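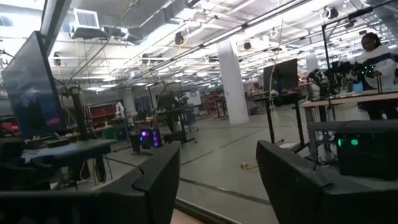 Lab floor, with a small white robotic arm near the red shelving.

26 November 2019

Dristine has spent most of its life doing contract work for other headset makers. This month it put out a product under its own name for the first time. Curkum is a room-scanning tool that runs on standalone headsets and turns the space around the wearer into a map that games and training apps can use. We spoke by phone with the company's head of product, who works out of the Hemton office.

The first question was why a studio would pay for room scanning when most headsets already let users draw a boundary on the floor.

"A boundary tells you where to stop walking," the head of product said. "It doesn't tell you there's a couch. If you're building a training app, you want the virtual workbench to land on the real one, and you want that to happen without the customer measuring anything."

A first scan takes 60 seconds in a normal living room. After that the map is saved and the headset only checks for changes. The company tested it in 110 homes and offices before release, and the results led to two delays.

"Windows were bad. Mirrors were worse," the head of product said. "We had one office where the software decided there was a second office behind the wall. We pushed the date back in the spring and then again in August."

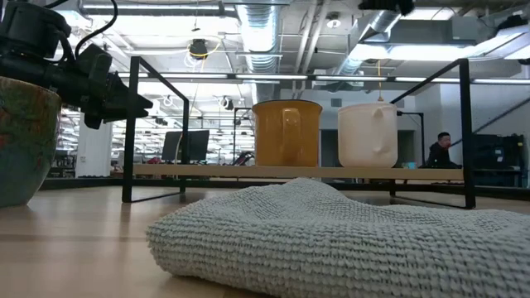 Small items remain the weak point of the scan. Curkum is good with walls, tables and doors, and less good with what people leave on them. The head of product said things that touch or nearly touch tend to be merged into one lump, so two mugs side by side on a shelf board may come back as a single block. Thin metal tubing, the kind used for display racks, sometimes drops out of the map altogether. A fix for the tubing is planned for the next update. The mug problem will take longer.

Pricing has drawn complaints from smaller studios. A license costs $2,000 a year, with no monthly option. Asked about that, the head of product did not argue.

"It's a lot for a team of three. I've read the forum. We're looking at a cheaper tier, but I can't give you a date — I'd just be making one up."

Adjei, which makes safety training for warehouses, was the first outside customer and now has Curkum running on 66 headsets. Its maps stay on the device by default. Dristine says it does not receive copies unless a customer sends one in with a bug report.

"People ask about that before they ask about anything else," the head of product said. "It's a scan of their house. I'd ask too."

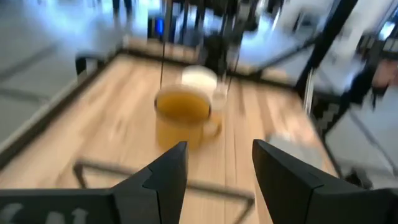 Clear glass mug with a yellow-amber drink.

Support for tethered headsets is due next year.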